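The Drawer by the Door

In every apartment where I have lived, there was one drawer which had no name. My mother kept string in it, and candles for the nights without power. When I moved to Viltach with my husband, we got a kitchen with 17 drawers, and after one winter sixteen of them were in order.

I began to ask the neighbors about their own. Waltraud Bühler, who is eighty-one, opened hers for me before I had taken off my coat. She has batteries, a bicycle key, a tape measure from her late husband and three screwdrivers. She uses only one of them. "The others are for visitors," she told me.

Rupert Marti sold tools in the Zorkska arcade until last October. He says that people come for a drill and spend 400 francs, and then at home they reach for the cheap screwdriver with the plastic handle. It tightens the pan lid. It opens the paint. He does not approve of the paint, but he does it too.
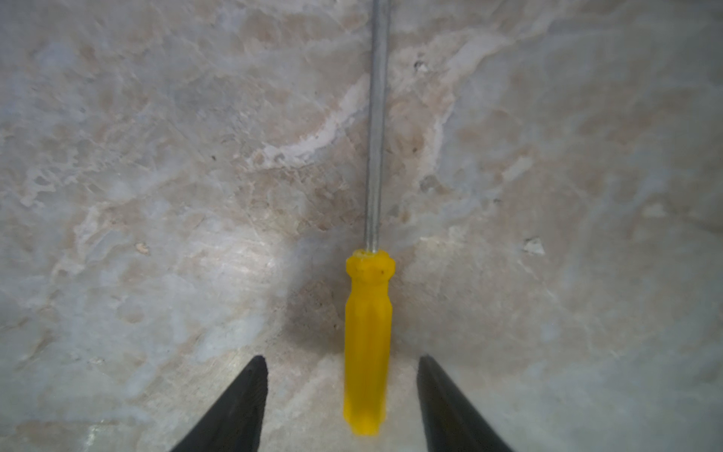
I asked him what makes a good handle. He thought for a long time and said that it should have flat sides, so it does not roll off the counter, and a color you can find when the light is poor. Steel he considers less important for a household. A worn tip you notice at once, but a handle that hurts the palm you blame on the screw.

My own drawer is still not in order. Last week I took everything out, wiped the bottom and put most of it back in the same places.

Ustyna Symonenko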